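Juwita Ngau
10 January 2021

A thread on interest rates and small borrowers. I promised it to some of you before the holidays and I am late, sorry. English is my third language, so please be patient with my sentences.

1/ When a central bank cuts its rate, the newspapers write that loans become cheaper. For a big company this is mostly true. For a small firm it depends on what is written in the contract, and many owners have not read it since they signed.

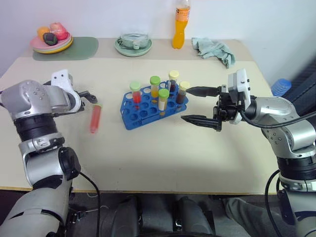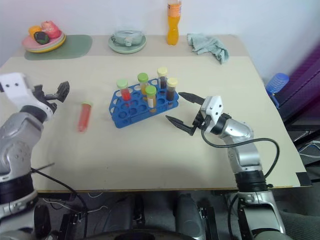
2/ There are two common kinds of loan. In the first, your rate follows a reference rate and moves when that one moves. In the second, the bank fixes your rate for some years. If you have the second kind, the cut gives you nothing until the fixed period ends.

3/ There is also a third kind which looks like the first. The rate follows the reference rate, but there is a floor. Below the floor it does not go down any more. This is the one I want to talk about.

4/ Gumaro Serrano has a small packaging firm called Hulell, with 14 employees. He gave me permission to write this. His loan says "reference rate plus margin, minimum 5 per cent". He remembered the first part very well. The second part was on another page.

5/ The reference rate was cut in March and again later. Gumaro waited for a smaller payment. It came down one time, a little, and then it stayed the same. He thought the bank had made a mistake and wrote them a rather angry letter.

6/ The bank answered politely with a copy of the page. He had already reached the floor with the first cut. All the other cuts stayed with the bank.

7/ Is this unfair? I asked Nicanor Ochoa, who worked in business lending for many years and now teaches. He says the floor protects the bank, because it cannot pay its depositors less than zero, so its margin becomes thin when rates are very low. I understand the argument. I still think the floor should be on the first page, in big letters.

8/ What can you do? First, look for the words "minimum", "floor" or "not less than" in your contract. Sometimes it is in the annex. Sometimes it is in a later letter that changed the contract.

9/ Second, ask for the cost of early repayment in writing. Gumaro was told 800 for the whole thing, fees included. He had expected much more, so he had never asked before.

10/ Third, ask a second lender. He went to Arellano, the credit cooperative in his town. Their offer has no floor but the margin is higher. With today's rates he would pay 131 less every month. If rates go up again he could pay more than now - so it is not a free gift.

11/ He has not decided yet. His accountant, Getsemaní Olvera, wants him to wait for the bank's counter-offer, and I think she is right. Banks do not like to lose a client who pays on time.

12/ Several people asked me if rates will go lower still. I don't know. I don't make forecasts, I only read contracts. Please write to me if your loan has a floor and you managed to remove it, I would like to know how you did it.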